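Trays on Desks: Do We Believe in Them?
8 February 2025

The shops are full of trays again, and every one of them is going to sort your desk out. I have my doubts.
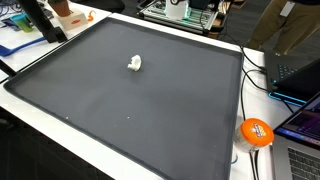
One reader has already written in to say that I've got it all wrong, that a tray on the desk changed her working day, and that "people who sneer at trays have never had to find a hex key at five o'clock". She wants it noted that she has used the same one since August and would buy it again tomorrow.

Noted. I've never had to find a hex key at five o'clock. I have had to find one at nine in the morning, and it was in the tray, under everything else in the tray.

Dark grey tray on a white table. One small, lumpy white thing on it, and two crumbs lower down.

The other desk, behind. Green cup, plant in a terracotta-coloured pot, white block with an orange-red oval label, and a curly bit of orange next to it. Cables in the far corner, tangled as cables always are.

About the tray

It's the large Vikham, bought from the Casel shop in the sales. The sticker underneath says 342 by 323 mm, so they call it square and I suppose most people would let them. It weighs 429 g on the kitchen scales. The leaflet calls it "a landing place for the things you love", and I would like to meet whoever loves their spare washers that much.

The colour is sold as charcoal. It's a decent colour, I'll give them that, and it doesn't shine much. Whether a dark tray is any use on a white table is another matter. Anything pale stands out a mile on it, crumbs included, and I can't decide if this is a selling point. Supposedly it makes you clean up. In my experience it makes you notice and then carry on with what you were doing. On a white table the same crumbs could sit there for a month and trouble no one.

What the rim is for

The edge is raised and rounded and goes all the way round, and the leaflet makes a great deal of it. It is meant to stop things rolling off. Fair enough, a bead or a small screw will probably be stopped. A pencil given a bit of a push went straight over when I tried it at home, and so did a battery, though I may have been in a bad mood with the battery. Tarkoron-style deep boxes (sorry, Rarkoron, I have typed that wrong on every page so far) hold more and keep it in, but then you can't see what's at the bottom, which brings us back to the hex key.

A low rim does make it easier to pick things up. I've gone back and forth on this one and I'm staying with "easier to pick up, easier to lose".

The space it takes

Nobody selling trays likes to talk about this. A tray this size takes up a good part of a small table, and you can't put your elbow on it or write on it. If it holds a single small thing, as it does here, then you have given up a lot of table for a single small thing. A saucer would do. I own several saucers and they cost me nothing.

Compare the desk at the back. Cup, pot and block all just stand on the surface and seem to manage. I don't see that the plant would be any better off in a landing place.

What other makers say

Taşdemir do a smaller one, 300 mm along the longest side, in the same sort of grey. Their line is that a small tray forces you to choose. I tried one for a fortnight and chose to pile things up. It did fit beside a keyboard, so if you are set on having a tray, that is the size I would look at first. Ask to see it in daylight, as the grey looked nearly brown when I got it home.

Readers' remarks on trays, for or against, can still be sent through the form at the foot of the gallery. Please give the measurements of yours from the actual thing with an actual ruler. The last batch came straight out of the catalogue, and two of them were for a tray that hasn't been sold for years.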